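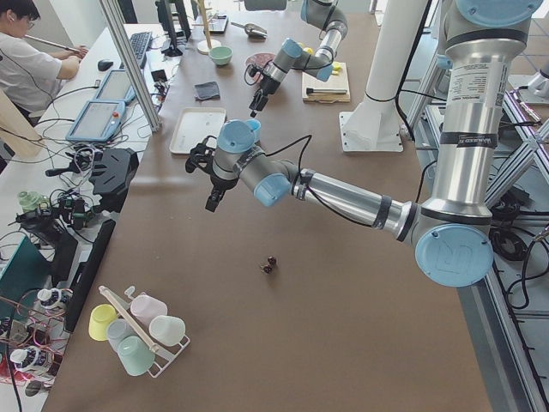 Last updated Monday, 3:17 p.m.

The Home Bar Blues

Sooner or later every grown adult with a kitchen decides to become the kind of person who makes drinks for guests. I decided in June, in the checkout line at Bennani, holding a jigger I couldn't have named an hour earlier.

The trouble with cocktails at home is that they look like cooking but behave like a birthday party. You buy 17 things. You use three of them. The rest move into the cabinet over the fridge and stay there until you sell the house. My parents had a bottle of something green up there for my entire childhood, and I'm fairly sure it came with the place.

Then there's ice. A bar has a machine humming away in back. You have two trays, one of which has been sitting next to the fish sticks. A round for six people wipes out the lot, and the second round gets served at the temperature of the living room.

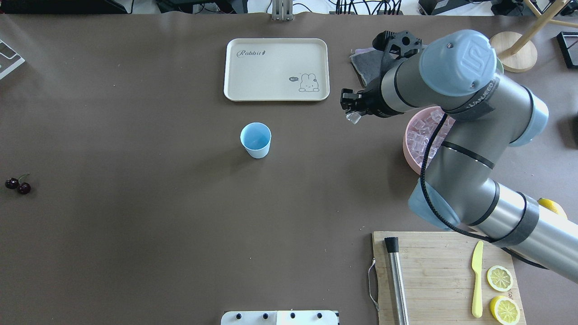

I tried buying my way out of this. The Alby shaker leaked down my sleeve. The Droseck ice mold made one enormous sphere that fit no glass I own, and took all night to do it. I also paid $60 for an evening class at Doston, where 23 of us stood shoulder to shoulder learning to stir. There is a wrong way to stir, and I had been doing it since college.

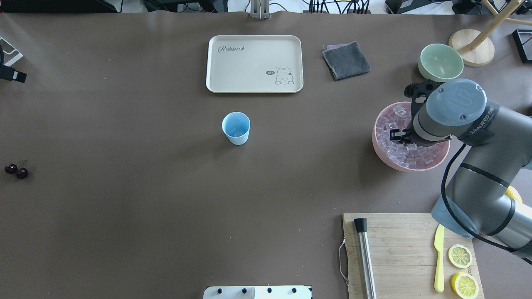

According to Ghizlane Bouazza, the whole business goes wrong at the menu. Pick one drink, she told me, and make a pitcher of it before anybody rings the bell. “People came to sit in your yard and complain about parking,” she said. “They'll drink what's in the pitcher.”

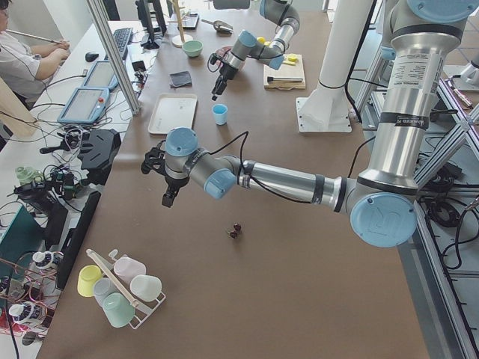
So I made a pitcher. Gin, lemon, sugar, water, into the fridge at noon. By eight it was gone, and I had spent the evening in a chair like a guest, hearing a great deal about parking. One man did ask for an old-fashioned. I pointed him at the cabinet over the fridge and told him to help himself, and he came back with a beer.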